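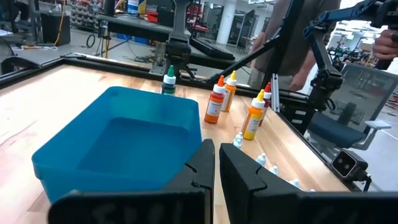

Small plastic gets lost at the sorting plant no matter how well people rinse it, Bhavana Palaniappan told us after our first class presentation, so we should look at size before we looked at habits. We changed the project after that. The original plan was a survey on whether people in Pluvstead understand the recycling rules. The new plan was to find out how much of what they set out is too small to be sorted.

## Method

We asked 125 households to keep their plastic packaging in a separate bag for one week. Collection was spread over six weeks, with two streets at a time. Each bag was emptied and sorted by type, then every item was checked against a two-inch ring. Anything that passed through the ring in any direction was marked "small." Caps left on bottles were counted as part of the bottle. Loose caps were counted by themselves.

Film and bags were left out. The town does not take them at the curb.

## Results

We recorded 2,810 items. Of these, 945 were small, or 34 percent. Loose caps were the largest group, followed by sample-size toiletries, dropper and spray bottles, and single-serve creamer cups. By weight the small items mattered much less, but our kitchen scale was not reliable below five grams and we don't report weights by type.

Households on Rao Street had fewer loose caps than the others. Several people there said they had been told years ago to screw caps back on. On Unon Avenue most people said they had been told to throw caps away, and both groups believed they were following the current rule. The town's leaflet does not mention caps at all.

## Problems

- Heriberto Solís sorted the first two streets alone and used the ring only on items he was unsure of. We could not go back and check those bags.
- People who agreed to take part probably recycle more than average.
- Some bags held more than a week's worth.

## Next steps

We would like to repeat the count in October with the ring used on every item. We also want to ask the sorting plant what size its screens really are. Two inches came from a general guide, and we have not confirmed it locally.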